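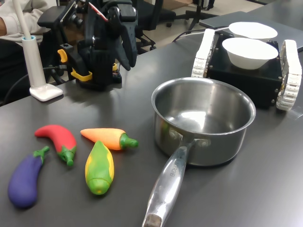 Légumes factices et casserole en inox.

Contrôle de sécurité du bureau de vote, salle communale d'Orutstead
À remplir avant l'ouverture, élection municipale de juin

Merci à toutes celles et ceux qui donnent de leur temps ce jour-là ! Prenez la liste tranquillement, dans l'ordre, et notez tout ce qui vous paraît bizarre, même si c'est peu de chose. Les commentaires sont ceux de la visite préparatoire.

1. Accès et cheminement
Rampe d'entrée dégagée : oui
Porte à double battant ouverte et bloquée : oui
Éclairage du parking : à revoir
Commentaire : le lampadaire côté rue Skinner clignote toujours, signalé deux fois à la mairie. Si le dépouillement se prolonge, prévoir une lampe à l'entrée (il y en a une bonne dans le placard du couloir, penser aux piles).

2. Issues de secours
Sortie nord libre : oui
Sortie sud libre : non, corrigé sur place
Blocs lumineux testés : oui
Commentaire : des chaises pliantes étaient empilées devant la sortie sud, comme aux législatives. On les a poussées contre le mur du fond et elles doivent y rester, s'il vous plaît, même quand la file s'allonge.

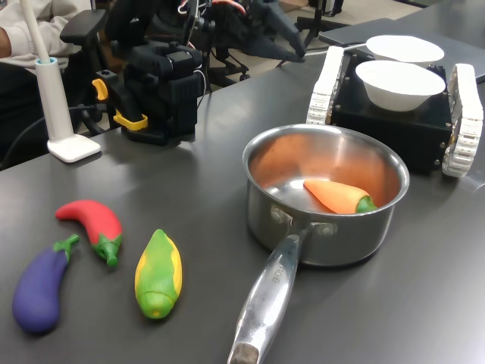

3. Isoloirs et urne
4 isoloirs stables, rideaux fixés : oui
Isoloir accessible en fauteuil : oui
Urne Grostano, deux serrures essayées : oui
Commentaire : le deuxième isoloir penchait un peu, la vis du pied a été resserrée. La seconde clé accroche, il faut la tourner doucement et sans s'énerver.

4. Électricité et chauffage
Rallonges hors du passage : oui
Multiprises en cascade : aucune
Commentaire : le radiateur Grandow reste débranché, même s'il fait frisquet à 7 h. Apportez un gilet !

5. Affluence
Inscrits : 695
Personnes admises en même temps dans la salle : 30
Chaises d'attente : 20
Commentaire : à la dernière élection, le gros de la file est arrivé juste après le marché, vers 11 h, et on s'est retrouvés bien serrés près de la table d'émargement. Gardez quelqu'un à la porte à ce moment-là.

6. Premiers secours
Extincteur vérifié : oui
Trousse complète : non
Commentaire : il manque des compresses et du sparadrap, à racheter avant la veille du scrutin.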